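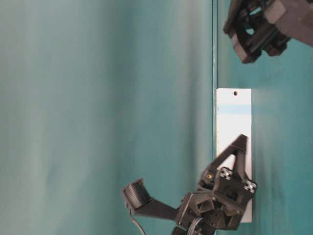
District nurse

A district nurse is a registered nurse who looks after people in their own homes, or in a care home that has no nurses of its own. I was one for a good long stretch, so forgive me if this entry wanders a bit (the editors of this health wiki asked for first person and they're getting it!). Most of what follows applies to Britain, with a few notes on Ireland, where the nearest thing is the public health nurse and the job is split up differently.

What they do

Wound care is the biggest part of it. Leg ulcers, pressure sores, surgical wounds that need packing, drains, the lot. After that come insulin injections for people who can't manage their own, catheter changes, bowel care, blood tests for the housebound, and end of life care, which I always thought was the part we did best. A syringe driver needs setting up and checking every day, and the family usually needs a sit down and a cup of tea as much as the patient needs the medicine.

There's also a great deal of teaching. I've shown husbands how to do their wives' eye drops and daughters how to flush a feeding tube, and one very determined man of ninety how to put on his own compression stockings with a carrier bag over his toes. It does work, by the way, provided the stocking has an open toe and you can pull the bag out afterwards.

Who can have one

You normally have to be housebound, or near enough. The rules vary from area to area and they cause no end of arguments. If you can get to the hairdresser, the thinking goes, you can get to the practice nurse. I never found it that simple, as plenty of people can manage one trip out on a good day and none at all for the rest of the week, but that's the line most teams take.

Referrals come from GPs, hospital wards, social workers and sometimes from patients or their relatives, who can ring up directly in many places. The visits are free on the NHS. You won't usually get an exact time, just morning or afternoon, and even that can slip if somebody earlier on the list is poorly.

Training

The title gets used loosely. Strictly speaking, a district nurse has done an extra university qualification on top of ordinary nurse training, usually a year full time, and leads a team. The team is made up of community staff nurses, healthcare assistants and perhaps a student or two. Patients call every one of them "the district nurse" and I never once corrected anybody.

Many district nurses can prescribe from a set list, mostly dressings, creams, laxatives and mild painkillers. Those who go on to do the full prescribing course can write up a great deal more.

A typical caseload

My own patch was Lasgate, a mixture of terraces and outlying farms, and at its busiest our team had 300 patients on the books with 52 visits to share out of a morning. We had four cars between us, which tells you a lot about those winters. Pádraig Dunne, who ran the team when I started, did the farms himself on the grounds that he was the only one the dogs liked.

Paper notes used to live in a folder in the patient's house. Now most of it is done on a tablet, and the notes are written up on the doorstep or in the car, wherever you can find a signal.

How they differ from other nurses

A practice nurse works at the GP surgery and sees people who can get there. A community matron looks after people with several long-term illnesses at once, and tries to keep them out of hospital. Health visitors are for under-fives and their families. Specialist nurses (heart failure, stoma, Parkinson's and so on) visit at home too, and will often come in alongside the district nurse. Carers who help with washing, dressing and meals are arranged through social care or privately, and people mix this up all the time. I've been asked to do the hoovering more than once!

See also

Community matron
Health visitor
Leg ulcer
Palliative care
Syringe driver

Page last edited 2026-02-17, with corrections to the Training section by Darragh Coughlan.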